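Print this page | E-mail this page

Heydari Guest Rooms: Bathroom Gallery

Room 301 is one of 2 rooms on the Junenum side of the building. The bathroom is compact, and the toilet is set close to the corner. Walls are smooth and pale throughout. Fittings are kept clear of the floor where the layout allows, to leave access for cleaning. Select a picture for the larger version.

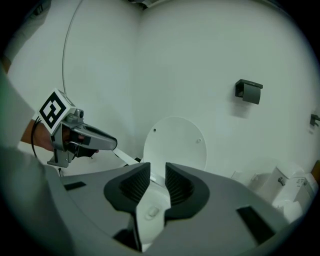

Room 301, toilet corner. Lid raised; black paper holder on the right wall, control panel with small buttons beyond.

Contact Heydari | © Heydari Guest Rooms | Back to top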